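Contact margins, part two: what the stepped block changed

In the first post I described the simulated stacking benchmark we call Jasley and the planner, Abera, that I have been testing on it. That post ended with a success rate of 95 per cent on flat layouts and a promise to look at uneven ones. I have now done that. The short version is that the planner got worse in a way I did not expect, the fix was small, and I am still unsure about one part of the explanation.

A recap for anyone who skipped part one. Abera does not plan a grasp directly. It takes the known poses of the blocks and samples candidate finger placements around the target. Each candidate is scored by its contact margin, meaning the shortest distance between either finger and any surface that it is not supposed to touch. The candidate with the largest margin wins, and a standard motion planner fills in the path. There is no learning in the scoring step. The only learned part is the sampler, which proposes candidates more densely where earlier ones succeeded.

On flat layouts the margin is nearly a two-dimensional quantity. All the cubes are the same height, the fingers come down from above, and the only question is whether there is room on either side. I had written the distance check accordingly. It projected everything on to the tabletop and compared outlines. This is fast and for flat layouts it is correct.

The stepped block breaks it. It is an L-shaped piece with a low, wide base and a taller section at one end, and in the new layouts cubes can rest on either level. A cube on the lower step has the riser next to it. A cube on the upper level may have a neighbour beneath it and to one side, and in projection the two outlines can be very close while the actual gap between the surfaces is large. The old check rejected good grasps in the second case. In the first case it was too generous, as it took no account of how far down the riser a finger had to travel.

I ran the unmodified planner on 77 stepped layouts to get a baseline. I had expected collisions with the riser to be the main failure. They did occur, but most failed runs ended before the arm had moved at all. The planner reported that no candidate had a positive margin and stopped. Looking through the logs, I found that the sampler had narrowed far too early. It was trained on flat layouts, where a wide finger opening lined up with the cube faces is nearly always right, and it kept proposing that opening at slightly different angles. On the lower step one finger then has to fit between the cube and whatever stands next to it, and a small error in angle uses up all the room.

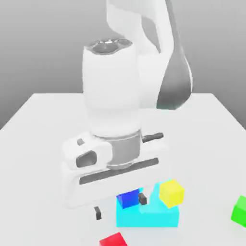 The first change was to the distance check. It now works on the full shapes in three dimensions, with each finger treated as a box and swept along the last part of its descent. The sweep matters more than the dimension. A finger can be clear of everything at its final pose and still have clipped a corner on the way down, particularly when a cube on the upper level has been turned a little and a corner overhangs the gap. With the swept check those candidates score zero or below and are dropped.

The second change was to let the opening vary. Previously the gripper went down fully open and closed on the cube. Now the opening is part of the candidate, so the planner can choose to come down with the fingers closer together, or shifted so that one sits near the cube and the other has most of the slack. The shifted version turned out to be the more useful. With the riser on one side and bare tabletop or step on the other, there is no reason to divide the clearance evenly. The hand closes symmetrically, so a shifted approach needs a small sideways correction during closing. I handle that with a compliance term in the wrist, which I borrowed from an older project at Prondstead and did not retune.

The third change was to retrain the sampler, and I did this last so that I could see what the other two were worth without it. With only the new check and the variable opening, the "no positive margin" failures mostly went away, at a cost in planning time. The space of candidates is larger and the old sampler searches it badly. Retraining on a mixture of flat and stepped layouts brought the time back down. I have not put a table here because the timing runs were done on a machine that was also doing other jobs, and I would not trust the numbers myself.

After all three changes, the planner failed on 6 of the 77 layouts. Of those, 2 were collisions during the descent. Both involved a cube on the lower step, pushed close to the riser, with a second cube above. I think the cause is the sweep length. The check covers only the last part of the motion, and in these layouts the hand itself, as opposed to the fingers, comes near the upper cube slightly earlier than that. The housing is much wider than the pair of fingers and I had not included it in the check. Adding it is easy. Adding it without slowing down every query is less so, as the housing is a rounded shape and a bounding box round it rejects a good many approaches that would be fine.

The remaining failures were slips during lifting, and this is the part I am unsure about. The contact margin says nothing about the quality of the grip. A shifted approach can leave a finger meeting the cube face off centre, and when the wrist corrects sideways the cube may turn slightly before the second finger arrives. It is also possible that the simulator's friction model is to blame. Slips went down when I made the time step shorter, which suggests that at least part of the effect is numerical. I repeated the failed layouts with the shorter step and not the whole set, so I cannot say what it would do to the successful ones.

One practical note on reproducing this. Jasley draws its layouts from a seed, but the order in which blocks are dropped and allowed to settle depends on the physics version. The same seed can give a cube that rests square on the upper level in one version and turned in another. For the runs above I saved the settled poses and loaded those instead. The pose files are in the Arketura repository, in the same folder as the part one layouts, with the settings used for the swept check.

Next I will put the hand housing into the check, using a coarse test first and the exact shape only where the coarse one fails. The slip cases need the full set repeated at the shorter time step, and that will have to wait until the machine is free in February.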